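Printed wipe-clean tablecloth on a dining table: creases, slipping and sticky patches

Household > Dining and kitchen > Table linen
4 replies to date, 1 removed by moderator

Oriana Bustos
Posted in October

We have a long dining table that seats six, and I have covered it with a vinyl-coated cloth bought off the roll. It is a pink and white check with cartoon bears and strawberries on it, chosen by my daughter. The table gets used for everything between meals: drinks, shopping that hasn't been put away, cans, bottles, gift bags, coats over the chairs.

Three problems.

1. Fold creases. The shop folded it instead of rolling it. After 11 days on the table there are still two ridges running across the width, and narrow plastic cups fall over if they are put down on one.

2. It creeps. Whoever sits at the end drags it a little each time they get up, so the overhang is now uneven.

3. Sticky patches where bottles have stood overnight. Washing-up liquid shifts most of it but leaves a dull ring.

The table underneath is wood with an oiled finish. I don't want to damage it, so no glue and no tape. The label on the roll said Bivano and gave no care instructions beyond "wipe clean". Is there a method for the creases that doesn't involve an iron directly on the coating? And should there be something between the cloth and the table?

Edit: I have measured the overhang. 60 mm on one side, nearly double that on the other.

Valeriano Miranda
Member, Rudside

Taking these in your order.

Creases. Do not iron the printed face. The coating softens well below the temperature of a cotton setting and the print will lift onto the soleplate. The usual procedure is as follows. Take everything off the table. Turn the cloth face down on a clean dry bath towel, on a surface that tolerates some heat (floor tiles are fine, your oiled table is not). Set a hairdryer to medium, hold it a hand's width away and keep it moving along the crease for a minute or so, until the cloth feels limp. Then smooth it from the middle outwards with a folded tea towel and leave it flat until it is fully cold. Cooling flat is the part people skip, and the crease comes back if you lift the cloth while it is still warm. Repeat once if needed. A second repeat seldom gains anything.

If the backing is a woven polyester and not a fleece, work in shorter passes. Woven backing shrinks slightly at the heated strip and you can end up with a pucker in place of the ridge.

Afterwards, store it rolled on a cardboard tube, printed side outwards.
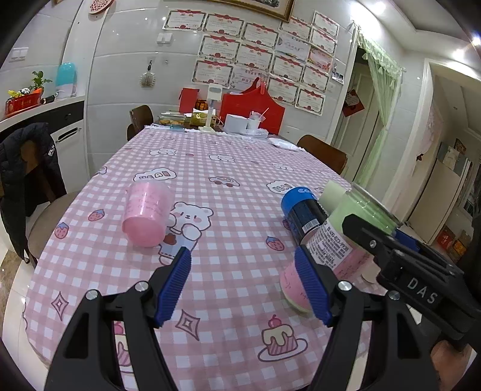
Slipping. You want an underlay, and it answers your last question as well. The coated cloth traps moisture against the wood, and on an oiled finish this shows up as pale blooms after a few months. A felt-type table protector, cut 20 mm short of the table edge all round, stops most of the movement and lets the wood breathe a little. Avoid open-mesh rubber matting of the kind sold for rugs. Some of it contains plasticiser that marks oil and wax finishes, and the mesh pattern will show through a thin cloth.

Clamps at the corners work but they catch on sleeves. Stitched-in weights work on fabric cloths only.

Your uneven overhang should be corrected before you fit anything. Centre the cloth by the pattern, not by the edge. Cloth off the roll is often cut slightly out of square, and on a check you will see the error straight away along the side of the table.

Sticky rings. These are two separate things. The sticky part is residue from whatever has run down the bottle. Warm water, a drop of washing-up liquid, leave a wet cloth on it for five minutes, wipe, rinse, dry. The dull ring left behind is either detergent film, which a second rinse with plain water removes, or a change in the coating itself, which is permanent. Anything with oil or alcohol in it will do the second. That includes hand gel, nail varnish remover, some hair products and most sprays from a can. Stand those on a tray or a saucer.

Do not use cream cleaner, melamine sponges or neat bleach on it. All three take the gloss off.

Lleucu Cadwaladr

just put a heavy book on the creases overnight, worked for me. we've got the same sort of cloth in the caravan

Ulises Bravo
Member

Agree with most of what Valeriano wrote. Two additions and one correction.

The book method works on thin cloth in a warm room. On anything with a fleece back it presses the pile and leaves a rectangle. I have done this.

Addition one: cloth thickness. The cheap rolls are very thin and will creep whatever is underneath. I replaced ours with a heavier one from the market at Duris, and it has not moved since, with the same protector under it. If yours can be folded sharply between finger and thumb and stays folded, it is the thin sort.

Addition two: chairs. If people hang coats over the chair backs, leave more of a gap between chair and table edge. A thick coat fills the space, and when the chair is pushed in it takes the overhang with it. We had that on one side only and I spent some time blaming the cloth.

The correction concerns the gap at the edge. With 20 mm short all round you get a visible step. I cut the protector flush on the long sides and 10 mm short at the ends only. It depends on whether the table edge is square or rounded. Square, cut it flush. Rounded, follow Valeriano's figure.

Oriana Bustos

Thanks. Hairdryer done on the bathroom tiles. One ridge has gone completely, the other is down to a line you can feel but not see. It is fleece backed, so no books. A protector is on order. The table edge is rounded, so I will cut it at 20 mm.

The dull ring by the window end did not rinse off. There was a can of hairspray standing there for most of last week, so I assume that one is permanent. Have put a tray on it.

Valeriano Miranda

Sounds like it. Let the protector lie flat for a day before you cut it, as they come off the roll slightly stretched.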